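Paint & Walls / Interior / Matte
Search our shop... Go

Lommont Interior Matte, 5 liter can

Lommont is a water-based paint for kitchens, hallways and work rooms. It dries to a flat finish without shine and has only a light smell. We have sold it in our shop for nine years, and it is still the paint that customers ask for the most. One can is enough for a small room with two coats.

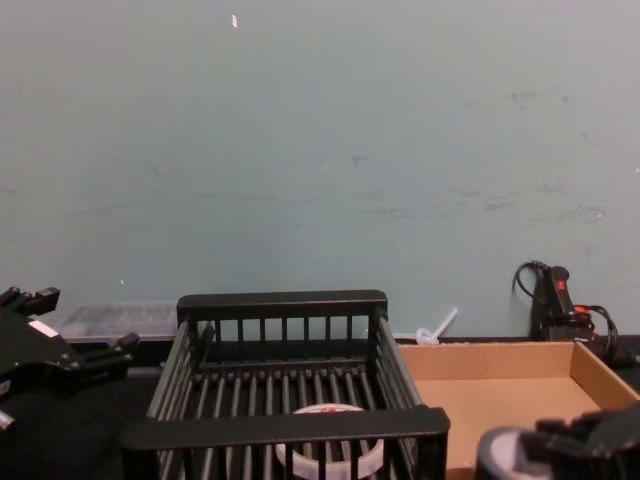

Before you paint

Wash the wall with warm water and a little dish soap, then let it dry until the next day. Fill small holes and sand them smooth. If the old paint is glossy, please sand all of it lightly. Stir the can slowly for a few minutes - do not shake it, or you will get bubbles.
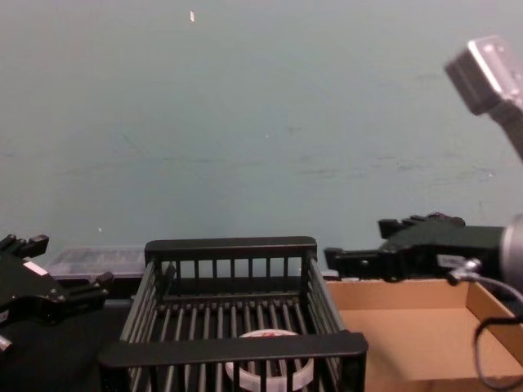
Matte paint asks for a little patience in daily use. It hides small bumps very well, but it shows rubbing more easily than a satin paint. On a pale blue-gray wall like this one, the darker smudges across the middle are easy to notice. For such places our colleague Mariann Sipos recommends a soft sponge and clean water. Do not use scouring powder, it will leave shiny spots.

The paint can be washed after 13 days. Before this time please only dust it with a dry cloth.
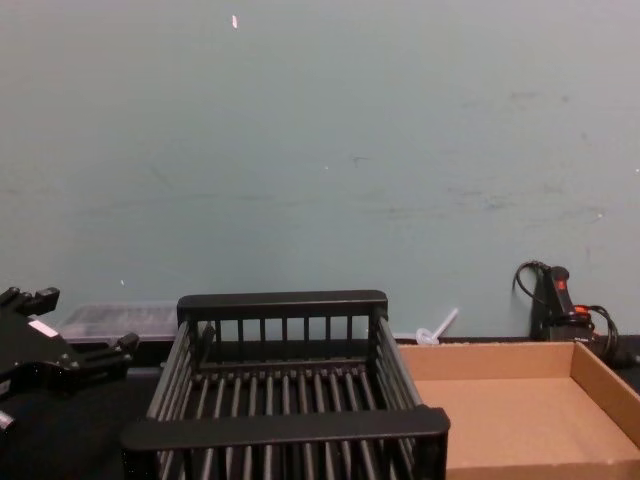 Keep the rest of the paint in the closed can, in a place without frost. Write the room name on the lid - it helps when you need to repair a spot later. For colors mixed to order, please ask Duván Bermúdez at the counter. Mixed cans cannot be returned.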